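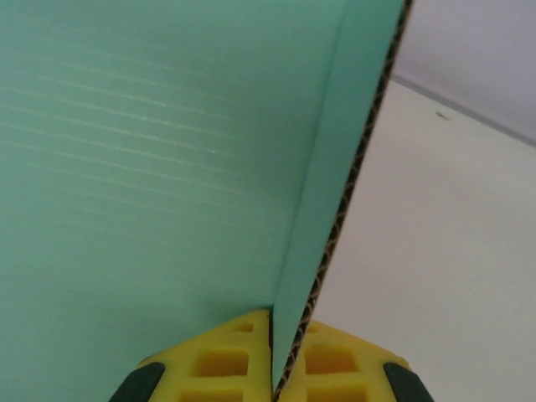 Hi all, the draw for the club championship is up on the Ustach page now, and yes, I've seen that I got Margit's old doubles partner in my group, thank you to everyone who wrote to tell me so. While I'm on club stuff, I want to get the scoreboard question settled before we all forget again. The flip numbers are falling off the rings and I'd like to make new backing panels out of corrugated board, the pale blue-green kind with the faint lines of the flutes showing through the face. It folds along one side so it can stand up by itself, and you can read dark numbers on that color from the far table (my eyes can, anyway, and they're the worst in the club). If you hate the color, speak up before I start cutting!

Now to Noémi's message, which I'm pasting in because a few people said they never got it.

On 26/11/2024 Noémi Medve wrote:

> Hello everybody,
> I played the Vörös open over the weekend and they're running their groups as best of five with 23 players, and we still got out of there before supper. Could we do the same for our championship? I know we've always done best of three in the groups and best of five after that, but I lost a match last year in what felt like four minutes and I'd driven an hour to get there.
> Also, has anyone tried the Fastgate rubbers? The guy at Doklow has them on sale and I can't tell if they're any good for somebody who mostly blocks.
> Noémi

Okay, so. Best of five in the groups: I'm for it. I used to be against it, mostly from laziness, but we have nine tables this year and that changes things a lot. The last time we argued about this we had six, and one of those had the net clamp that kept slipping. My only worry is the umpiring. If the losers umpire the next match, like we've always done, then somebody who just played five long games has to sit there and keep score for five more. Could we have whoever has the bye do it? Margit Halász ran it that way at the juniors in June and it went fine, except for one kid who wandered off to buy a sandwich.

On the Fastgates, I had a sheet on my backhand for a couple of months. They're quick, quicker than I wanted, and my blocks kept sailing long until I closed the racket angle way more than felt natural. For a blocker I'd go with the thinnest sponge they have, or borrow my old bat first and see - it's in my locker, the one with the taped handle, just ask me for the key.

Two small things. We need 100 balls for the championship and there's less than a box left in the cupboard, so I'll order with the next batch unless somebody has a better price than Doklow. And the hall fee is 4,000 a head this time, same as before, payable to Margit at the door. Please bring it in cash and please not all in coins, she asked me to say that.

Let me know about the best of five, reply to the whole list and not just me.

Gergő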